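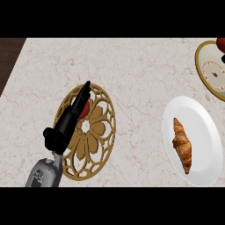
The grasp that wouldn't let go

February 24, 2020

I lost most of last week to a fault in the breakfast task, so I'm writing it down while I still remember the order of it.

The setup is the same one I've been posting on since the fall. Two arms, a marble counter, some dishes, all in simulation. The left arm is supposed to pick up the red fruit from the gold trivet and set it on a plate. I like the trivet for this because the openwork gives the contact solver something to chew on. I should have thought harder about that.

The task had been passing for a long time. Then I moved everything to the new build of Zurnetti, which is what I call my control stack, and started an overnight batch. In the morning the log had 617 episodes in it and the success rate was 80 percent. That was lower than before but nothing alarming, and I nearly left it alone.

What bothered me was the force log. In some of the failed episodes the gripper command said open, the fingers reported open, and there was still load on both finger pads. It went on like that until the episode timed out. On a real arm that would be a hand squeezing something after being told to stop, and I don't want to have that on my conscience when this code goes onto hardware in July.

My first guess was the trivet. The collision mesh for the lattice is a lot coarser than the one you see, and a fingertip can get into a spot where it is touching two pieces of geometry at once. I swapped the lattice for a flat disk and ran the batch again. The fault was still there. It did go down a little, which cost me a whole day of chasing the mesh.

My second guess was friction on the fruit. I turned it down until the fruit slid out of every grasp. The stuck load showed up anyway, on fingers holding nothing at all.

At that point I wrote to Ghazala Gondal, who worked on an older version of this stack with me. She asked how old the force reading was when the safety check looked at it. I didn't know. I had assumed it was fresh.

It wasn't. The new build puts the force readings in a buffer, and the buffer only clears when the arm changes state. If the release command came in while the arm was still finishing its approach, the state never changed, so the check kept reading the same old numbers. The fingers were open the whole time. The load was left over from earlier in the episode.

So the good news was that nothing was being squeezed. The bad news was worse than what I started with. The same stale reading can fail the other way. If the buffer is holding zeros, the check sees zeros, and the arm will keep closing with no limit on it. I went back and forced that case on purpose. It happened in 24 episodes of the next batch, and none of those had been flagged, since the fruit in the simulator doesn't bruise and the episode counted as a success.

I made 2 changes. Every force reading now carries a time stamp, and the check treats an old one as a fault and stops the arm. The buffer also clears on any new command, whether or not the state changes. The second one fixes the bug. The first one is there for the next bug.

The success rate after the fix went down a bit more, because the arm now stops in places where it used to carry on blind. I'm leaving it that way. I'd like to get the number back up by fixing the approach timing, and I haven't started on that.

I also still owe the lattice a better collision mesh. It wasn't the cause, but the difference with the flat disk was real and I don't have an explanation for it yet. The croissant is next after that — it has its own problems.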